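Practice Notes from the Litigation Support Desk

March 25, 2018

Costs budgets: the bits that keep going wrong

Quick one this time as half the office is off and I'm covering two desks. Several of you have asked about costs budgets after the Grorside seminar, and as the slides still haven't turned up I've typed out my own notes. Not a substitute for reading the rules. Please read the rules.

First, dates. The budget goes in with the directions questionnaire where the claim is under the lower threshold, otherwise 21 days before the first CMC. People mix these up. They diary the CMC one for everything and then find the questionnaire is due on Friday. If you're not sure what the claim is worth, check what it says on the claim form, not what the client told you on the phone.

And if you miss it, you are treated as having filed a budget made up of court fees only. Everyone knows this. Everyone still thinks it happens to other firms. An application for relief is possible but it costs money, the other side will enjoy it, and you have to explain to the client why. Put the date in the diary twice. Put it in somebody else's diary as well.

Second, the form itself. Precedent H. Use the current version please, the court has seen the old one enough times. The spreadsheet does the adding up for you but only if you don't type over the formulas. We had one in last month from Dumell where the expert phase had been overtyped by hand and the total on page one was out by £1,119. Not a fortune. But it was the first thing the judge asked about, and counsel had nothing to say, and after that every other figure got a harder look than it would of done.

So: finish it, print it, add it up on a calculator. Old fashioned, takes eight minutes.

Incurred and estimated. Incurred means up to the date of the budget, estimated is everything after. If your budget is dated the 19th then work done on the 20th is estimated, even if it's on the ledger by the time you get to court. Don't try to be clever by shoving future work into the incurred column because the judge can't approve or disapprove incurred costs. They can comment on them though, and they do, and the comment follows you all the way to assessment.

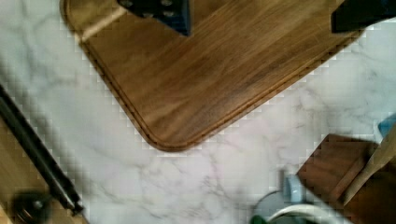
Assumptions next. Bastien Brunet gave a good talk on this at Grorside and I wish I'd written more of it down. His main point was that the assumptions box is the only place you get to say what the number is for. If you leave it at "usual work in this phase" then when the other side dump a second lorryload of disclosure on you, there's nothing to point at. Say how many witnesses. Say how many experts, and whether they'll be meeting. Say how long you think the trial is and whether you've allowed for a leader.

He also said keep it short, which I am passing on with some feeling having read a four page set of assumptions on Thursday.

Contingencies. These are for things which are more likely than not to happen, but that don't fit in a phase. Specific disclosure application, security for costs, that sort of thing. They are not for "any other interim applications". A contingency with no description will be struck out, and quite right. If you can't describe it you can't budget for it. And if it's something nobody could have seen coming, there's separate provision for that, you don't need to stick it in the budget in case.

Budget discussion reports, Precedent R. Due seven days before the CMC. A lot of these are arriving late and some are arriving with nothing in them except "too high" against every phase. Silvan Danzer has been doing ours for the Vasseur matter and his are a decent model: what we offer for the phase, one or two lines why, and agreed where we can agree. He got five phases agreed before the hearing by just picking the phone up. The hearing took 23 minutes. Ask him nicely and he'll let you see the file copy.

Please do try and agree things. Judges are fed up. If you are £400 apart on statements of case then somebody should blink.

Revising. This is where I see the most trouble. If there's a significant development, you revise, and you do it when the development happens. You don't wait until three weeks before trial and then send over a revised budget for twice the money. Send it to the other side first for agreement, then to the court. Mark clearly what changed and why. Work done before you raised it may end up outside the budget, and then you're looking for a good reason to depart at assessment, and "we were busy" isn't one.

What counts as significant? Argue about it all day. A new expert discipline, yes usually. A longer trial, yes. An opponent who writes too many letters, hmm, try it if you like. Underestimating your own time isn't a development, it's a mistake.

What I'd like fee earners to do is check spend against budget every month. Bekex will run the report by phase if the time has been coded to a phase. If it's all gone in under "general" it won't, and then somebody has to go back through it line by line, and recently that somebody has been me. Phase, task, activity. Three boxes. Fill them in on the day.

Clients. They need to know what the budget is, in plain words, and they need to know that the budget isn't a cap on what they pay us, only on what they're likely to get back. Put it in a letter. There's a standard paragraph in the precedent bank, second folder down, the one called costs info new (ignore costs info new 2, it's out of date). Tell them again whenever it's revised. Most of the complaints we see about bills start with a client who says they weren't told, and the file not showing otherwise.

Last thing, signatures. The statement of truth on Precedent H is signed by a senior legal representative, with their name and position. Not the firm's name and not a squiggle. We had one bounced.

Litigants in person don't have to file a budget but you still have to serve yours on them. I got asked that twice this week so in it goes.

Will circulate the seminar slides when they appear. If you've got a CMC listed before Easter and haven't started the budget, come and find me on the second floor today or tomorow, not next week.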